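Clearing and Wiping Down a Kitchen Table With a Checked Cloth

Our table gets used for everything. Mail lands on it, shopping gets dropped on it, somebody folds a shirt there and leaves it. By the end of the day the cloth underneath has crumbs in every fold and at least one sticky ring. I used to pull the whole lot off and start over, but that takes too long on a weeknight, so I worked out a shorter way.

Start with the packets and bags. Food packages go straight back to the cupboard, and I close them before I pick them up. I learned that with a bag of rice. Empty plastic bags go in one place, flattened. If you stop to sort them you'll be at it for half an hour.

Then the paper. A receipt goes in the drawer or in the trash. Crumpled sheets I smooth out first, in case there is something written on them. I once threw out a claim slip for a coat and it cost me an afternoon.

Cloth things come next: napkins, dish towels, whatever has been left lying across the table. Shake them over the sink and put them with the wash if they smell of food at all.

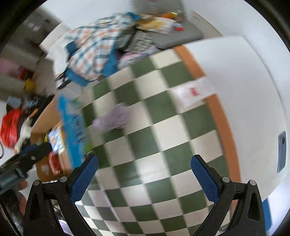 Phones and keys come off last, and they go somewhere higher than the table. A phone left at the edge will get pushed off when you start wiping.

Now the cloth itself. If yours has a wipeable finish, fold the two long sides toward the middle so the crumbs stay inside, carry it to the sink and shake it there. Lay it back down and wipe with warm water and a drop of dish soap. Go along the rows of squares, one direction only. On a checked pattern it's easy to lose track of where you've been, and the dark squares hide grease. Turn the light on and look from the side. Greasy spots show up as dull patches.

Borders need a second pass. Dirt collects where the color changes, especially if there is a seam. An old toothbrush works fine.

Dry both sides before you spread it out again. A damp cloth on a white tabletop can leave a mark, and on our old table it did. I got most of it off with baking soda paste — a spoonful with a little water, left for 3 minutes and rubbed in circles.

If the cloth won't lie flat, roll it around a cardboard tube overnight with the pattern facing out. Don't iron anything with a plastic coating. I store the spare one rolled as well, behind the pantry door, and bring it out in December when there are more people eating here.

Comments

Saha
The toothbrush works on chair seams too. I keep two, one for the table and one for the floor, and mark the floor one with tape.

Iresha Bandara
What do you do about ink? My son's pen went right through his homework and onto the light squares.

Drukham
Rubbing alcohol on a cotton ball, but try a corner first. It took some of the color off mine.

Related tips
Getting wax off a tablecloth
One drawer for plastic bags
Cleaning a white tabletop without scratching it
What to keep by the sink
34 uses for baking soda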